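Dyeing for the Rental Trade: A Conversation with the Heludley Workshop

Posted Jan 31, 2026

The dye room at Heludley occupies the back half of a former print shop in Dalville. It supplies cut and colored petals to makers of fabric flowers, most of them working for wedding rental companies. The owner trained as a textile chemist and prefers to talk about process.

"Polyester is the main material, and polyester does not take dye easily," she said. "You need a disperse dye and you need heat. At a low simmer the color sits near the surface and rubs off on a white tablecloth."

Pale shades are the hardest to repeat. A small weighing error that would vanish in a navy bath is plain in a light blue one. The workshop mixes a stock solution and measures by volume, which she considers more reliable than weighing powder for each batch.

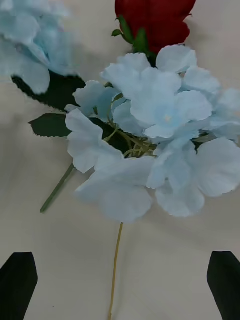
Cutting comes before dyeing for some orders and after it for others. Petals dyed loose take up color along the cut edge faster than in the middle. "Some customers ask for that. Hiltcombe wants flat color, so theirs is dyed as yardage and cut afterward."

The Hiltcombe order runs to 2,000 florets and is due in April. It will be split across 2 baths, and a swatch from the first is kept wet beside the second for comparison – dry cloth reads lighter and cannot be used as a reference.

Asked about fading, she was specific. The workshop tests each recipe in a south window for 17 days with half the swatch covered. Blues have generally held up. Pinks have not, and one was withdrawn last year after a complaint from Mondal, a rental firm that stores its stock in a glass-fronted showroom.

"We changed the red component and ran the window test again. The new one is slightly duller. They accepted it."

Orders for the summer season close at the end of April.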